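Fivico parts depot at Lakamham – your questions

Updated September 28, 2022

14 shares | 3 comments

Is the old counter still open?
No. Closed in April. All pickups and returns go through Lakamham now, same account numbers, same login.

What do you stock there?
Fasteners, seals, filters, cabin lighting, wheel and brake spares. Tires are held off site – allow an extra day.

How many part lines?
Some 728. The list gets refreshed overnight so if something shows zero in the morning, its zero.

Do you handle Kröger seals?
Yes. Boxed quantities only, we dont split packs.

What about AOG orders?
Phone, don't email. Desk is staffed 7 days. Have the tail number, part number and a delivery address ready or we can't start the paperwork.
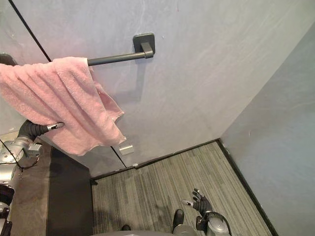
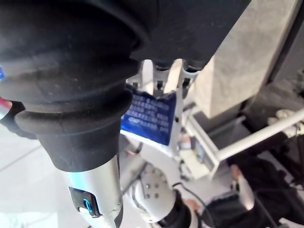
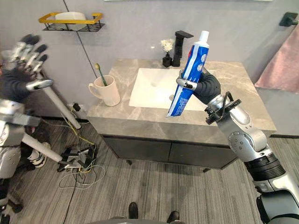 Can my own courier collect?
Fine, as long as the booking reference is on their sheet. Gate 2, not the main entrance. Drivers without a reference get sent back to the road, sorry.

Certificates?
Go out with the part, in the box. Copy also sits in your account under Documents. Lost one? Download it again, no charge.

Returns?
Unopened, original bag, release certificate included. Shelf-life items can't come back at all – sealants, adhesives, anything with an expiry date on teh label.

Is Fusier still the ordering system?
For now, yes. Old passwords work. If you get locked out, wait for the reset email before trying again, repeated tries just extend the lock.

Do you ship overseas?
Most places. Ask for a quote first, batteries and chemicals need seperate handling and take longer to clear.

Share | 14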